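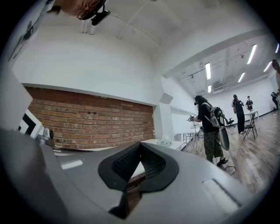

**Department of Mechanical and Control Engineering, Flutmont Campus: Student Project Report**

18 Jul 2023

## Loss of Gripper Tracking During Handheld Demonstrations

### 1. Background

The Mulosell project records people performing simple table tasks with a pair of handheld grippers. The recordings are later used to train a two-armed robot at the Werville laboratory. Each gripper carries printed markers, from which the Voicu tracking software estimates the position and angle of the hand. The operator wears a harness that supports part of the equipment.

### 2. Description of the Fault

In February the team began to see sudden jumps in the recorded position of the right gripper. The left gripper was affected less often. Of the 1,291 recordings reviewed, nearly 4 percent contained at least one jump. When such a recording was replayed on the robot, the arm attempted to follow the jump at full speed. On one occasion the arm struck the tabletop and bent two bolts in the wrist mount. There were no injuries, and the emergency stop worked as intended.
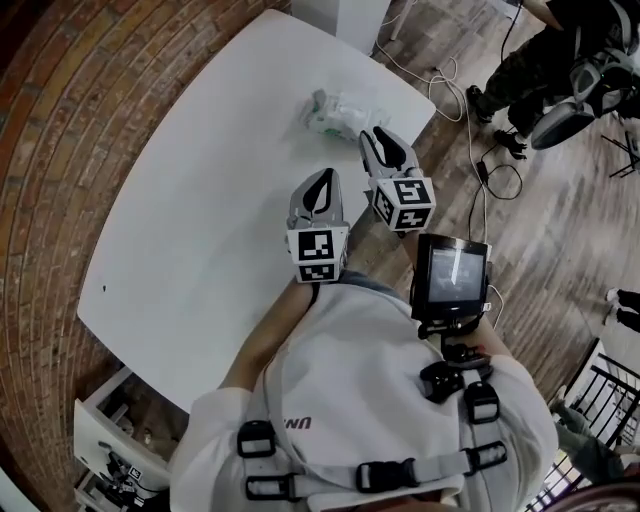 The jumps were most common when the operator reached toward the far end of the table and turned the wrist inward. In this position most of the marker faces pointed away from the tracking camera, and the software had to rely on a single face seen at a steep angle. It then sometimes chose the mirror image of the correct pose. Thin plastic bags made the problem worse, as operators tended to twist the gripper in order to get hold of an edge.

### 3. Corrective Measures

The software now rejects any pose based on one marker face alone and leaves a gap in the recording. Gaps are reviewed by hand before replay. A speed limit was also added to the robot controller, separate from the tracking software, so that an error in one does not depend on the other being caught.

### 4. Remaining Issues

The speed limit has been tested with the arm unloaded only. Replay of the February recordings remains suspended until the loaded test is complete and the replacement wrist mount has been inspected.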